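Rutine cutting mat, light green
Reviewed by Roald Backlund, 2023-02-24

I bought this mat to cover a work table that had picked up too many scratches. It is light green with a grid of white lines. I paid for it myself and have used it every day for 3 months.

It came rolled in a tube and took 2 days to lie flat with books on the corners. There was a rubber smell at first, gone by the end of the week.

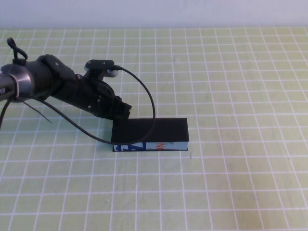
The grid is what I use most. I square boxes up against the lines before taping them, and it saves getting a ruler out. The white shows up well on the green, even in the evening under a ceiling light. My old Løken mat had yellow lines that I could hardly read.

Coffee wipes off with a damp cloth. Packing tape lifts clean if you pull it slowly. Ballpoint ink does not come off, so keep pens away from it.

The Rustbridge store only had the one size, and I would have liked it a little deeper. I'll order a second one in April for the other table.

4 out of 5.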